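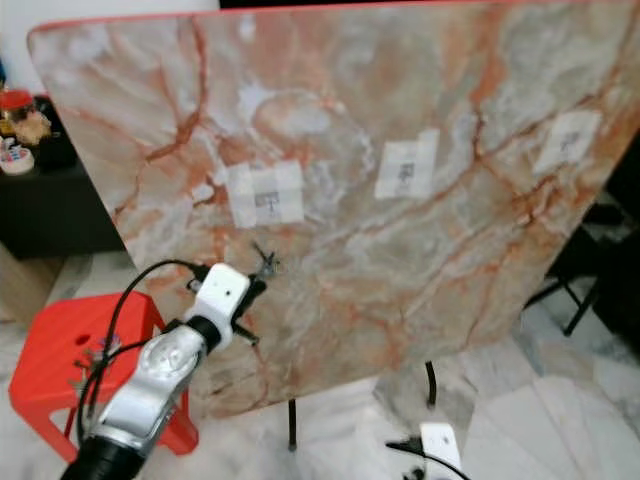
# alport-tables

Hello! This is my working repo for the square tables at Alport, the hall where we do the Tuesday lunches. It started as a text file on my desktop called `tables.txt` and got out of hand, so now it has folders.

If you've only come for the stacking plan, it's in `plans/stacking.md` and you can skip the rest of this.

## What's in the repo

| Folder | What it is |
|---|---|
| `tops/` | one short note per table top |
| `legs/` | frames, bolts, missing feet |
| `plans/` | layouts for lunches, the August fair and the jumble sale |
| `wanted/` | things I'm still looking for |

There are 36 notes in `tops/`. A couple are very thin (one just says "fine") and I do mean to go back to those.

## The marble-effect ones

These are my favourites, I can't help it. Pale grey and off-white with rusty orange veins running across, and a thin coral-red edge band that I think is the best bit. I've been calling them the Molska tops, after the café in Skunthorpe they came out of, so that's the word to search for in the notes.

The trouble with the pattern is that it hides everything. A tea ring on a plain white table shouts at you, but on a Molska it just looks like more marble, so run your hand over it as well as looking. Wipe along the edge band too — crumbs love it.

### Tags

The small white tags with a dark printed mark are stuck flat on the face. Please leave them on! Don't scrub at the corners with the green side of the sponge, and don't peel one off to see what's underneath (marble effect is what's underneath).

If a tag is lifting, write it in the note for that top:

```
top: molska-2
edge: ok
tags: one lifting at the corner
last wiped: after lunch
```

Pale tags on a pale top are hard to spot in bad light. I tilt the top towards a window and they show up much better.

## Moving a top

1. Clear it completely, salt pots included.
2. Tip it up slowly, face towards you.
3. Set the lower edge down on a blanket, never straight onto the floor.
4. Lean it in the rack with a sheet of card between it and its neighbour.

I used to carry them flat over my head. I don't recommend it.

## Known gaps

- `legs/` is nearly 30 notes behind where it should be.
- The fair layout still has the old tea urn position in it.
- I've no proper match for the coral edge band. The closest paint I've tried is number 1753 on the chart from Kim, the hardware shop, and it dries a bit too pink.

## Changes

**Tuesday, October 1, 2019** — split the Molska tops out from the plain ones, fixed the spelling of "trestle" everywhere, added the tag line to the note template.

Corrections are welcome, just edit the note and say what you changed.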